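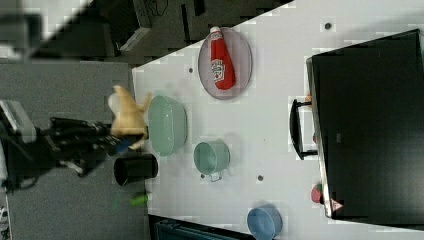 La table blanche, avec le bol vert pâle et l'assiette rose-violet.

Juin, 16 h 40 – cahier teinture, suite

Le bain de garance n° 7 est sorti et quelle couleur ! Un rouge brique profond, bien plus chaud que le n° 6. Laine Rácz, 163 g pesés secs, mordançage à l'alun la veille au soir. Je suis montée très lentement en température, une heure pour arriver à 65 °C, puis palier de 33 minutes. Katalin voulait pousser à 80, j'ai tenu bon (au-delà on va vers le brun, cf. les écheveaux ratés de mars).

Eau : celle du robinet, très calcaire. Selma pense que ça compte autant que l'alun. À refaire avec l'eau de pluie de la cuve, même laine, même poids.

Second bain dans le jus restant : un corail tout doux, superbe. Yanti l'a déjà réservé pour son gilet. Troisième bain ce soir si la plaque est libre, je parie sur un pêche.

Problème sur le lot Drarnholm : taches claires près des liens. Ligatures trop serrées, je crois. Passer à des huit lâches, quatre par écheveau.

Rincer au vinaigre ou pas ? Ute dit jamais sur la garance, ça tire vers l'orange. Tester sur un bout de 2 g avant de décider – et noter le pH cette fois !!

Racheter : alun, papier pH, étiquettes qui tiennent à l'eau.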